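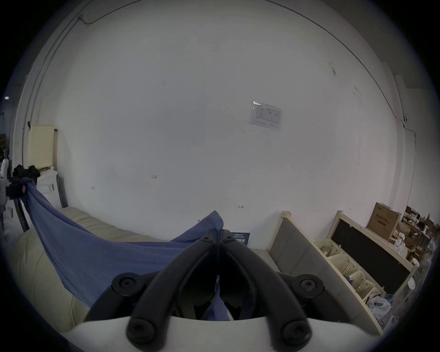
Lollasden Shared House, minutes of the Sunday house meeting

Started at 4, or as close to it as this house ever gets. I'm writing these up again because I made the mistake of sitting nearest the pen. If I've got something wrong, tell me before the next one and I'll fix it (last time I was told three weeks later, in the shower queue, which doesn't count).

1. Last meeting's minutes

Agreed, apart from the bit about the bins, which several people remember differently. We've left it as it was. The bathroom fan has been replaced and everyone is thrilled!

2. The sofa in the downstairs room

This took up most of the meeting, so get comfortable. We all like the beige sofa. We all sit on it. The question was whether it gets a cover, and if so what kind, and the discussion went round and round for ages. One side says pale upholstery in a shared house is asking for trouble, what with the curry nights and the muddy boots after Onside practice. The other side (me, I admit it) thinks the padded seat is the nicest thing we own and it would be a shame to hide it.

The middle way we settled on is a throw that can come off in a minute and go in the wash. The blue cloth got a lot of votes. It looks cheerful against the beige, and with that big white wall behind it the room could use some color. The complaint was that plain fabric slides down the back as soon as anyone leans on it. Somebody suggested those foam sticks you push down behind the seat, and we're going to try them for a month before spending real money. A proper fitted cover from Cha was quoted at 80 and we all went a bit quiet.

Agreed: throw for now, foam sticks, look at it again next time. Whoever spills on it washes it. Cold wash, please, and hang it up afterward. Don't leave it in the machine overnight like the bath mats.

3. The wall

There's pencil on it. There's a "1.23" and a little arrow, and we spent a good while on what they might be for. Theories included a shelf, a curtain rail and the height of a former tenant's child. I put up my hand and said I like them. I was outvoted, and they'll be rubbed out before we paint.

On painting, we're keeping it white. A sage green was proposed and I thought it had a real chance, but the landlord's agent at Skekport wants it put back to white when we go, and no one fancies doing it twice. The laminated notice comes down while we paint and then goes straight back up in the same spot. Please don't "look after" it in your bedroom.

The cable along the top of the wall was also raised. Some people find it ugly. It stays, but we'll ask if it can be clipped a little straighter.

4. Storage corner

The pegboard is a big hit in theory and we all want hooks. Agreed to buy one mixed pack and see how far it goes. Bags and keys get first call on it, and bike stuff stays in the hall.

The white sacks stacked below it are going to be moved to the cupboard under the stairs, if they fit. If they don't, we'll put up a shelf (and yes, someone pointed out that this is how we get more pencil on the wall). The small dark blue sign leaning by the sofa needs either hanging or storing, and we couldn't pick. Held over.

5. House money

The kitty stands at 3,120, counting the deposit refund, so we're doing better than I expected. Of that, 61 goes on paint and rollers. The rest stays put until we know what the boiler service costs.

6. Any other business

Oat milk: label it. Music after ten: headphones. The request for a second sofa was heard kindly and turned down, as you'd never get the door open.

Painting starts next weekend, in the morning, old clothes on. I'll bring the ladder down and the snacks are on the house.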